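Fosow Heated Mattress Pad – Owner's Guide

Section 6: Fitting the pad and first use 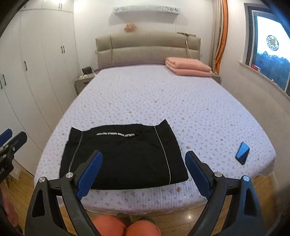

Before you start

Read this section through once before you plug anything in. The pad goes directly on the mattress, under the fitted sheet. Quilts and bedspreads go on top of the sheet as usual. Take everything off the bed first, including folded clothes.

You will need the pad, the control unit, the power cord and a wall outlet within reach of the bed.

Fitting the pad

1. Lay the pad flat with the printed side up and the cord socket at the foot of the bed.
2. Pull the elastic skirt over the two head corners, then the two foot corners.
3. Smooth out any folds with your hands. The wires should not cross or bunch.
4. Push the control plug into the socket until it clicks.
5. Run the cord down between the mattress and the bed frame. Do not pinch it under a leg or caster.
6. Put on the fitted sheet and make the bed.

Note: On the Pisia model the socket is on the left side. Steps 2 to 6 are the same.

CAUTION: Do not use pins. Do not plug the control unit into an extension cord or power strip.

First use

1. Plug the cord into the wall. The light on the control unit turns amber.
2. Press and hold the power button until the light turns green.
3. Set the heat to HIGH and leave it for 40 minutes with the bed made.
4. Feel the surface through the sheet. It should be evenly warm from head to foot.
5. Turn the heat down to LOW before getting in.

A slight smell during the first use is normal and goes away. If one area stays cold, switch off, unplug, and check the pad for folds.

Error codes

E13 – plug not fully seated. Unplug from the wall, reseat the plug and start again.
E40 – pad too hot. Unplug and let it cool before looking for folds.

If a code comes back, stop using the pad and contact Fosow service. Quote part number 866 for a replacement control unit.

For washing and storage, see Section 7.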